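Vaciar la mochila

En mayo volvimos de Gustanow después de nueve días fuera y la mochila se quedó en el pasillo, sin abrir, hasta que necesité el cargador. Me pasa siempre. La ropa va a la lavadora la misma noche, pero los bolsillos pequeños pueden pasar un mes cerrados, y allí acaba todo lo que uno compra en las estaciones.

Esta vez decidí vaciarlos encima de una superficie grande. Antes lo hacía en la cama y al rato encontraba migas entre las sábanas. Una mesa con tapete es mejor: lo que cae no rueda y se ve bien qué hay. Zdzisław Tomaszewski, con quien compartí piso en Wanard, lo volcaba todo en el suelo de la cocina y barría lo que no le interesaba. Una vez barrió un pendrive.
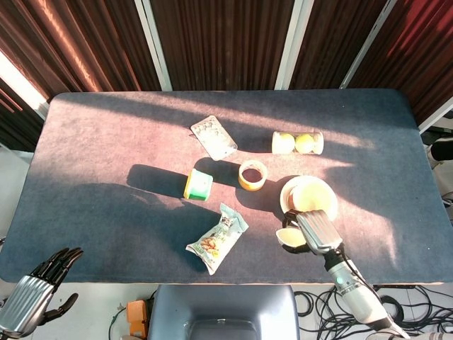

Lo que más cuesta tirar son los envases. Uno los guarda porque parecen útiles, y a veces lo son. El tubo transparente de las pelotas amarillas verdosas, por ejemplo, se queda: mientras tenga las pelotas dentro, no las busco debajo del coche. El blíster de plástico va al contenedor amarillo en cuanto compruebo que no queda nada en los huecos. Con la bolsa de aperitivos, la azul clara y blanca, hago lo mismo, aunque antes la sacudo sobre el fregadero. Si espero a otro día, vuelve a la mochila.

Después toca el forro. Le doy la vuelta a cada bolsillo y paso un cepillo seco por las costuras. En el lateral aparecieron 75 céntimos y un recibo de la consigna de Gilbert, ya casi borrado. Los recibos los guardo hasta cuadrar los gastos del viaje y luego al papel. Este año la cuenta salió en 400 euros, con el alojamiento aparte.

La mochila es una Soltance que compré de segunda mano y tiene una cremallera que se atasca a la altura de la curva. Le froté una vela vieja y ahora corre algo mejor. La colgué abierta en el balcón toda la tarde y la subí al armario a las ocho. El cargador seguía sin aparecer. Estaba en el abrigo.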